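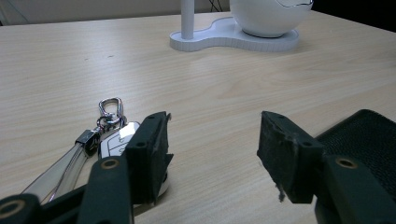
Selamawit Belay had one question before she would even take her coat off, and it was whether the thing could pick up her keys without scratching them. Fair enough! I've been fielding that question all week, so I may as well answer it for everyone: come and see for yourself at our open day at Stallport on Sun 21 April, doors at 10 a.m., free to get in, no ticket needed.

For those who don't know us, we're Wonberg, a small robotics shop upstairs from the old feed store at Stallport. We teach robots to handle everyday objects, the stuff that's lying on your desk or your kitchen counter right now. The way we do it is pretty hands-on. A person holds a gripper with two padded fingers, picks things up, puts them down again, and the recordings of all that go into training the robot arm. We've been at it for 7 months and we have opinions about key fobs that I won't bore you with until you're in the building (then I will, sorry).

So what's going on that day? The big draw is the desk station. You get a hand-held gripper, a wood-topped desk, a lamp and a set of car keys, and you try to move the keys from one side to the other. It sounds like nothing. Then you find out how much your own fingers were doing for you all these years. Keys are a pain because they're several things hooked together, a bit of metal here and a strap there and a smooth fob that wants to slide, and when you lift one part the rest goes wherever it likes. Kids tend to be better at it than their parents, I'll just say that now so feelings don't get hurt.

Next door to that is the arm, which we call Thái. Thái will be doing the same job with no hands on it, all day, with a break at noon while we eat. It will drop things. We've set the target at 50 clean pickups before closing and there'll be a board on the wall where we chalk them up as they happen, misses included. At our last rehearsal it got through the morning fine and then refused to have anything to do with a carabiner, so we'll see.

We're also doing two short talks in the back room, at 11:30 and again at 2. I'm giving the first one, on how a recording made by a person ends up as a movement made by a machine. No math, I promise, and you can interrupt. The second is on grippers themselves, how we build them, what wears out first, and why we stopped buying the finger padding we started with. There are 130 chairs between the two sessions and they did fill up last time, so grab one early if you want to sit.

People keep asking if they can bring their own objects. Yes, please! Anything that fits in one hand and that you don't mind seeing dropped from desk height. Eyeglasses cases, tape measures, dog leashes, a tangled necklace if you're feeling mean. Please leave food, liquids and anything sharp at home. We'd like to record what visitors do with the grippers, and if you're OK with that you sign a one-page form at the door. If you'd rather not, you can still try everything and we switch the recording off for your turn. It only picks up the desk and what's on it.

We have 600 recorded pickups of desk items so far and I would love to go home that evening with a lot more. Posmont, the makerspace across the yard, is lending us its workbenches and keeping its own doors open until 4, so there's a second place to wander around when you've had enough of keys.

Getting there: park in the gravel lot behind the feed store and use the side stairs, or ring the bell at street level for the freight elevator, which takes wheelchairs and strollers without any trouble. Coffee is on us. Lunch isn't, but the bakery on the corner has said it will stay open.

If you can't make it, we're running smaller group visits in May on weekday afternoons, for schools, clubs or anyone who can round up a few friends. Call the shop or stop by to set one up. Reporters are welcome at any point in the day and can have as long at the desk station as they like, though they have to try it themselves before they're allowed to write about it.

Wonberg
Upstairs at the feed store, Stallport
Open day 10 a.m. to 4 p.m.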